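Ticket 1788: Label printer prints everything twice, second copy blank
Posted in July, by the facilities and IT desk, Stilport building
3 comments | 46 views

Status: closed, reopened, closed

Reported problem: The Trunano label printer in the stockroom prints one good label and then one blank label, every time, for every user. The reporter marked the priority as Critical. The reporter also marked the coffee machine as Critical last month, so I finished my sandwich first.

8:40 a.m. Power cycled the printer. It came back, thought it over, and printed one good label and one blank one. Checked the obvious setting, which is Copies. Copies was set to 1. Checked it again from a second PC in case the first one was lying. Also 1.

9:15 a.m. Cleaned the gap sensor with a swab. There was a good deal of adhesive on it and what may once have been a label reading FRAGILE. Ran the media calibration from the front panel. The printer fed out 60 labels without stopping, all blank, in one long ribbon across the floor. The manual calls this "a short feed." Reloaded the roll.

9:50 a.m. Same fault. Called Ellance support, who sold us the printer and the maintenance plan. Was asked whether I had tried turning it off and on. Was asked whether the labels were in the printer. Was asked for the serial number, which is on the bottom, under the roll of labels, on a machine with no handle.
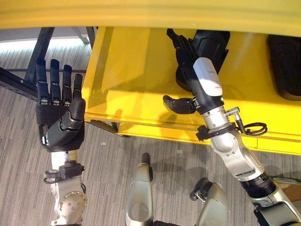

The serial number is printed in gray on silver, in type made for younger people. I read it to Ellance three times and was told each time that no such unit existed. It did not help that one character could be a B or an 8, depending on how you feel about the world. A label only works if it has a flat, dull spot to stick to and someone can read it from where they're standing, and I say this as the person who gets asked to tag everything in the building: try getting a barcode to lie down on a glossy silver robot arm with a dark ring at every joint. The serial was finally accepted with an 8. Case opened at their end.

10:30 a.m. Ellance suggested a driver update. Installed it. The printer now appeared in the list as two printers, with the same name, one of them offline. Printing to the offline one worked. Printing to the online one did nothing. Removed both, restarted the PC, added one back. One good label, one blank label. I will admit to some respect for the fault by this point.

11:20 a.m. Printed the configuration page directly from the front panel with the network cable pulled out. It came out as a single page with no blank after it. So the printer is fine, and the blank is being sent to it. Put the cable back and apologized to the printer.

11:45 a.m. Opened the label template in the stock software (Chiu, version with the green icon, do not use the blue one). Page one is the label. Page two is also there. It contains a single text box with nothing in it except a space. The template history says the last edit was made from the shared stockroom login, so we will never know, and everyone has been very calm about it.
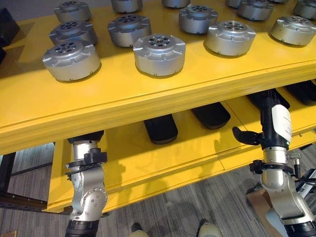 Deleted the text box. Chiu would not save the template, as it was open on another machine. Went looking for the other machine. Found it in the receiving office with the template on screen and a mug on the space bar. Moved the mug. Saved.

12:10 p.m. Test: one label requested, one label received. Repeated with the long shipping format and the small bin format. Both fine. Closed ticket, updated Ellance, ate the other half of the sandwich.

1:35 p.m. Ticket reopened by reporter. Comment reads: "Now it only prints one." Went down to ask. It seems the stockroom had been using the blanks for handwritten notes and had run out. Gave them a pad of sticky notes. Closed.

Notes for whoever gets this next time:
- Template is now read-only for the shared login. Ask the desk if you need it changed.
- The serial has an 8 in it. I wrote it on tape on the front of the printer, in marker.
- Skip the calibration unless you have a broom.
- The Ellance case is still open at their end. They would like to know if the labels are in the printer.

Comments (3)

"Can the bin format get its blank back? We liked that one."

"No."

"Coffee machine is doing the thing again. Marked it Critical."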